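# 拆旧主机

4月28日，星期日

上回整理完那批旧显示器，我就说接下来轮到主机了，结果一拖拖到现在。主机堆在走廊里，每次过去都要侧着身子，Lieven Van der Linden 膝盖上撞了两回，第二回他用荷兰语说了一句话，我没听懂，但大意是明白的。好吧，那就拆！

这一页就当图册来看，中间夹了好多我的碎碎念，喜欢看机箱里头长什么样的朋友应该不会嫌烦（嫌烦的可以直接往下拉）。机器大部分是从 Drurkside 那间办公室清出来的，办公室搬去 Gurerbridge 之后换了新的，旧的就归我们了，一台算 100 块，搬运另算。说贵不贵，说便宜嘛，你要自己搬上三楼试试。

## 先说开侧板

我最喜欢的就是开侧板那一下。办公用的品牌机有个好处，设计的时候就想着让人修，很多型号连螺丝刀都用不上，拨一下、拉一下，整块侧板就下来了。自己攒的机器反倒五花八门，有一台侧板上拧了四颗螺丝，四颗居然三种头，我坐在那儿换了半天批头，心里把攒机的那位老兄问候了一遍。

机箱我习惯放倒了弄，里面朝上。立着拆也不是不行，可是卡和硬盘拿下来的时候手腕别扭，螺丝还老往缝里钻。放倒以后什么都摊在眼前，主板在底下，线从旁边绕过来，电源、硬盘架各占一边，跟看一张小城市的地图差不多。我侄女说像游泳池边上的更衣室，我到现在也没想通哪里像。

## 灰

灰是绕不开的话题。Drurkside 那边铺地毯，机器又都塞在桌子底下，吸了这么多年，有几台打开的时候，散热片的缝里像长了一层毛毡。我把窗打开，口罩戴上，先用软毛刷顺着鳍片的方向扫，扫松了再吹。吹风扇之前要把扇叶按住，不然它转得欢，轴承遭罪。

最脏的一台里面有一枚回形针、半张便利贴，还有一粒瓜子。瓜子！机箱是封着的，散热孔也没那么大，我把那粒瓜子放在桌角看了一下午，还是想不出它走的哪条路。

## 显卡和那些小卡扣

显卡要先松后面挡板那头，再去压插槽尾巴上的小卡扣，两头都松了才往上提。道理谁都懂，可我第一次拆的时候就忘了卡扣，使劲一拔，“啪”一声，人都凉了半截。还好断的是卡扣，板子没事，那台机器后来照用，就是显卡坐得有点松，像戴了一副大一号的眼镜。

办公机里的显卡多半不值钱，打不了什么游戏，接两个屏幕倒是刚刚好。我都留着，擦干净了装进防静电袋，袋子上写好从哪台下来的。以前不写，后来有一回把两块长得几乎一样的卡搞混了，折腾一个晚上才分清楚谁是谁。 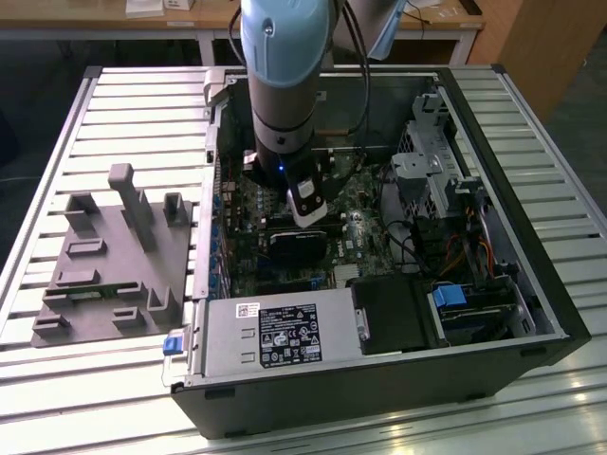 再说线。我是那种看见线乱就难受的人，可品牌机里头的线其实走得挺讲究，长度都是算过的，多一寸都不给你。麻烦也麻烦在这里，拔下来容易，装回去的时候要是顺序错了，最后那根死活够不着，只好全部重来。我现在拔之前会在脑子里过一遍，先拔靠上面的，再拔压在底下的，扎带能不剪就不剪。

大的那个供电插头最紧，侧面有个扣，按住了再左右轻轻晃着往外退。千万别拽线，要捏着插头本身！Jiang 以前图快，捏着线就拉，拉出来一看，线出来了，插头还在板子上。他那天晚上请大家吃了面，面很好吃，插头最后用尖嘴钳夹了出来。

## 蓝色的就是给你动的

好多牌子的机器都有个默契，你会碰的地方给你染个颜色，蓝的、绿的都有，释放用的拨片啊、锁扣啊，看见颜色就知道手该往哪儿放。我刚学的时候没人跟我讲，满机箱找螺丝，找得满头大汗，后来看见蓝色塑料片一按，“咔”，东西自己松开了。那一刻真的又开心又生气。

硬盘托架就更舒服了，捏住两边往外抽，跟抽屉一样。塑料用久了会发脆，冬天尤其要小心，捏之前在手里捂一会儿，别嫌我啰嗦，托架断了比硬盘坏了还烦人，硬盘满街都有，托架要对型号。

## 硬盘怎么处理

留言里问得最多的就是这个，我统一说一下。硬盘拆下来先单独放，不跟别的零件混。办公室的那批事先讲好了，里面的东西全部清掉，清完给他们一份清单，一块一行，序列号写清楚。能用的清完接着用，读起来咔咔响的直接打孔，我们不去救，也不去看。

清盘很慢，1,000 GB 的盘完整写一遍，我能做完一顿饭、吃完、洗完碗，回来它还在那儿慢悠悠地走进度条。所以一般晚上挂着，早上起来收。夜里那屋子嗡嗡的，Lieven 说听着助眠，我说那你来睡，他又不来。

## 电源，胆小一点没坏处

电源我只整个拿下来，外壳不开。里头的电容断电以后还会存着电，我没学过这个，也不打算拿自己来学。拿下来看一看标签，型号和功率抄在本子上，风扇口吹一吹，接测试器看几路电压稳不稳，稳的留，不稳的放进回收箱，就这么简单。

对了，拆之前一定把电源线拔掉，再按几下开机键，把剩的电放一放。这一步我写在一张纸上贴在墙上，字写得老大，来帮忙的人都说看着像医院的告示。像就像吧。

## 主板留到最后

主板我不急着拆，有一半的机器根本不用拆它，清清灰，换颗纽扣电池，硅脂重新抹一下，就能再干几年。要拆的话先数好铜柱的位置，螺丝一颗一颗收进格子盒，盒盖上贴张纸条，写“主板”，写“硬盘架”，写“不知道哪儿来的”。最后那一格永远是最满的……

电容我会低头仔细看一圈，顶上平的就放心，鼓起来的拿铅笔在旁边的纸上画个位置。这批里有个别几台鼓了，换不换看心情，也看手边有没有合适的料。Flunwood 的那家小店以前什么规格都有，老板不爱说话，你报个数他就从后面抽屉里摸出来，一次也没摸错。九月份他关门了，我去的最后一次把他剩的热缩管全买了，现在还没用完，什么颜色都有，连粉色的都有。

## 散热片和硅脂

老硅脂干了以后像陈年的牙膏，硬拔散热器有时候会把处理器一起带起来，针脚弯了那叫一个心疼。我的笨办法是拆之前先开机跑一会儿，热了再关，断电，趁着还温着慢慢扭一下，松了再提。擦就用酒精和不掉毛的布，新的抹一点点就够，黄豆那么大。Jiang 每回都要抹成一颗蚕豆，挤得边上一圈都是，我俩为这事已经争了好几年，谁也说服不了谁，他那几台温度还偏偏都挺好看的，气人。

## 桌上常备的几样

有人想照着弄一套，我把顺手的写在下面，牌子就不推荐了，都是随便买的：

- 十字批头，大小两把，带磁的，小的那把我拴了根红绳，不然总跑到别人桌上去
- 软毛刷，原来是刷烤盘的，没用过就被我征用了
- 塑料撬片，旧会员卡也行
- 格子盒，钓鱼店里卖的那种最好用，比五金店的便宜
- 防静电袋，买东西攒下来的都别扔
- 纸胶带和油性笔，写标签用，油性笔要买两支，一支肯定会丢
- 一个头灯，戴上去是有点傻，但是真亮啊

手套我不爱戴，捏不住小螺丝。可机箱边上的铁皮是真割手，尤其老机器，边没卷好，我左手食指上那道印子就是这么来的。你要是新手，前几台还是戴着，慢一点就慢一点。

## 装回去的那几台

拆完收拾完，状态好的几台要装回去，装个轻一点的系统，送去 Gurerbridge 那边的阅览室，给放了学的小孩写作业查资料。要求也不高，开机别太吵，网页能打开，文档能存，就行了。上一批送过去的有一台，小朋友在侧面贴满了恐龙贴纸，我去做维护的时候都不好意思开侧板，怕把三角龙撕成两半（最后沿着缝用刀片划开的，三角龙少了一点点尾巴，对不起）。

内存我会尽量给他们凑成对的，凑不成就单条多插几根，差得也没那么明显。显示器从上一批里挑，键盘全部新买，旧键盘我实在是下不去手洗，那个缝里的东西，嗯，不说了，有人在吃饭呢。

走廊现在能并排走两个人了，靠墙那一摞是等着过秤的空机箱，谁家要拿去当花架或者鞋架都可以来领，真有人当花架的，种的薄荷，长得比我阳台上的还好。想要零件的在下面留个型号，我翻到了就回你，翻不到就等下一批。下一批什么时候来还没定，要看 Jiang 的车修没修好，他说是周中，我给他往后加了几天。

顺便问一句，谁手上有老款硬盘架的侧边滑轨，黑色塑料、右边那一根？我这儿左边的多得能拿来搭房子，右边的一根都没有了。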